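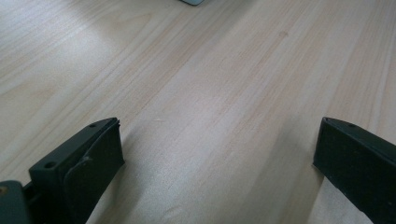
What does the new Piltberg kit do?

It lets a person record a handling task by doing it with a hand-held gripper, so that the recording can later be used to train a robot arm for the same task.

Pollitz opens orders for Piltberg hand-held gripper kit

Grustport, 12 July 2022 – Pollitz, the Grustport maker of gripping tools for light industry, has opened orders for Piltberg, a hand-held gripper kit with its own recording software. The kit is offered for sale or for hire, and is meant for small manufacturers, packing firms and technical colleges that wish to collect handling recordings on their own premises.

The kit is priced at 3,000 euros before tax. Hire costs 400 euros a month, and the shortest hire term is three months. Customers who hire first and then decide to buy may set the first month's payment against the price.

Each kit contains the hand-held gripper, a camera mount, a spare pair of fingers, a charging cable, a carrying case and a printed guide. The camera is supplied separately, as many customers already own a suitable model. A list of those tested by Pollitz is given in the guide and will be kept up to date on the company's website.

The user holds the tool by its handle and opens and closes the fingers with a trigger. The position of the fingers is stored together with the camera picture, and the two are matched by the software when the recording is copied to a computer. No robot arm is needed at this stage. The work can be done at an ordinary table or bench, and Pollitz states that most new users are able to make a usable recording after a morning's practice.

The fingers of the tool have the same shape as those fitted to the company's motor-driven grippers, which have been on sale for several years. A finger that wears out on the hand-held tool can therefore be replaced from existing stock, and drawings of the mounting points will be given on request to customers who wish to make their own.

Ayten Canpolat, head of product at Pollitz, said that the company had been asked for such a tool by its own customers. "People who buy our grippers know their work very well, but they are not programmers and most do not want to be," she said. "They asked whether they could simply show the robot what they do. We have tried to give them a tool that feels natural in the hand and that does not need a specialist standing next to it."
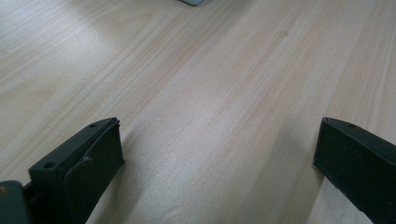

Ms Canpolat added that the choice of work surface had taken up more of the development period than the company had planned for. Early users worked on steel benches, glass counters and kitchen worktops, and the results varied a good deal with the light in the room. The printed guide now has a full chapter on setting up, with advice on lamps, windows and shiny surfaces, and on how high above the table the tool should be held at the start of a recording. It also asks users to record an open and close of the fingers with nothing between them before each session, which the software uses to check its readings.

A trial version of the kit was used from March by Tatlı, a family-owned confectionery firm with a packing hall on the east side of Grustport. Staff there made almost 100 recordings of a single task, the placing of wrapped sweets into gift trays. The firm had looked at automation before but had found that its trays changed too often, with new layouts for each holiday season. Under the trial, recordings were made by the same staff who pack the trays by hand.

Tatlı has since placed an order for the finished kit. The firm has not yet decided whether to install a robot arm in its packing hall, and Pollitz has agreed to store the recordings on its behalf until that decision is made. Both companies said that no jobs were affected by the trial.

Several changes were made to the kit as a result. The handle was made shorter, as some users found the first one tiring over a long shift. The trigger spring was replaced with a softer one. A request for a left-handed version could not be met in time for the launch, and is being looked at for next year. Pollitz advises left-handed users to arrange a hire period before buying.

The recording software is included in the price and runs on standard office computers. Recordings belong to the customer and are stored on the customer's own equipment unless a storage agreement is signed. They can be exported in a plain file format that is described in the guide, so that they may be used with arms and training software from other suppliers. Pollitz does not itself offer training of robot control software as part of the purchase, but will quote for this work separately.

Buyers should note some limits. The gripper is intended for light, dry goods and small hand tools. It is not approved for direct contact with unwrapped food, and it must not be used in wet areas or with hot items. The rubber parts should be wiped with a damp cloth only, as cleaning fluids may harden them. The guarantee covers the handle, trigger and electronic parts for one year. Fingers and rubber parts are treated as wearing parts and are not covered.

Technical colleges may apply for a reduced hire rate, which will be agreed case by case. Applications should be made by the head of the department concerned and should state the course for which the kit is wanted. Priority will be given to colleges within the Grustport region during the first delivery period. Kits for teaching use are supplied with a set of practice objects and a short workbook.

Orders may be placed through the Pollitz sales office or with the company's approved dealers. The first kits will be sent out in the order in which payment is received. Demonstrations can be booked at the Pollitz showroom in Grustport, where visitors are welcome to bring samples of their own goods to try with the tool. Demonstrations are free of charge, but a booking is required.

Enquiries from the press should be addressed to the office of Ms Canpolat at Pollitz, Grustport.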